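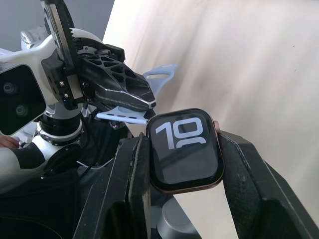
You will be back in a car by September, one reader wrote under my last post, and it was a fair thing to say. I had sold the car a few weeks before and had only done the easy part, which was summer, when the evenings are light and missing a bus means sitting on a bench in the sun.

September came and went and I'm still taking the bus. A few people asked how it's going, so I'm writing down what I know so far.

I live in Havthorpe and work in Bickerstaff. The bus is the 374. It starts at the hospital, goes down the hill past the old feed store, and takes the long way through Disine, where almost everyone gets off. With the car the trip was 35 minutes on a good morning. By bus it is roughly 80 from my front door to my desk, and that includes the walk at both ends. There is no way to make that number look good. I leave in the dark now and I get home hungry.

The money is better than I expected. I added up the last full year of the car, with insurance, gas, the parking permit, tires and one repair to the exhaust, and divided by 12. It came to $422 a month. The bus pass is a good deal less than that. I take a cab home now and then when I've stayed late, and I count those rides too.

What I got wrong was the connection at Disine. The schedule shows one bus arriving and the next one leaving four minutes later, and I planned my first week on that. The second bus does not wait. If the first is held up at the railroad crossing, you stand at the shelter until the next one comes. Now I stay on the 374 all the way and walk the last part along the canal. It's slower on paper and I've been late to work less often.

Groceries took some working out as well. I used to do one big shop and fill the trunk. Now I stop at Restano on the way home and buy what I can carry up the hill. The prices are a little higher there and the produce is better. I throw away less food. I've stopped buying anything in glass jars unless I really want it.
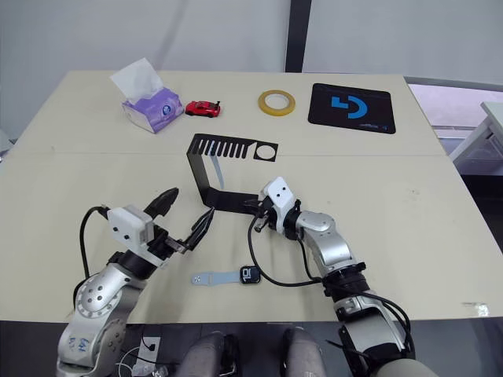 Try the earlier bus before you give up on the winter, said a comment that came in last month, the driver on that one keeps the heat on and you always get a seat. I tried it. The seat part is true. The heat depends on which bus they send out, and the older ones have a draft by the back door that gets you right in the ankles. Sit in front of the wheel arch on the left side if you can.

I read on the way in and mostly look out the window on the way back. I've finished more library books since spring than in the two years before that. Some mornings I just sleep, and I have only missed my stop once. It was raining.

There are things I can't do easily anymore. Sunday service is thin, so visiting my parents means asking for a ride or staying overnight. The dump is out of the question – a neighbor took my old mattress in his truck and I bought him lunch.

The schedule changes again after New Year and there's talk of cutting the last evening bus. If that happens I'll have to think again, maybe about a bike for the Disine end. I've been looking at used ones. The decent ones in my size go fast.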